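Slide 4. OK, so this is the part I get excited about, please wave at me if I talk too fast!

Quick recap for anyone who just walked in: Mivix is our retry method. The policy makes a grasp plan, a small critic scores it, and if the score is low the arm backs up and plans again (up to 3 times, then it gives up). That's the whole trick. We trained it on 200 demos, all in the toy kitchen.

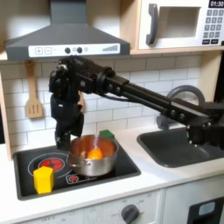
Toy kitchen setup, gripper over the pot.

Pots are mean. The steel is shiny, the inside picks up orange and copper tones, and an orange object in there gets hard to separate from its own reflections. Our first critic loved reflections. It would happily score a grasp on a patch of glare!

So, numbers. We ran 216 trials, and on the pot tasks the plain policy finished 47 percent. With retries on, nearly 80. (Pause here, let them read the chart.) Most of the gain comes from the first retry, the later ones barely help.

Somebody will ask about Hevness. Yes, we compared, it's on the backup slide. It's faster per try, we win on cluttered counters.

Next slide, failure cases. Drink some water first.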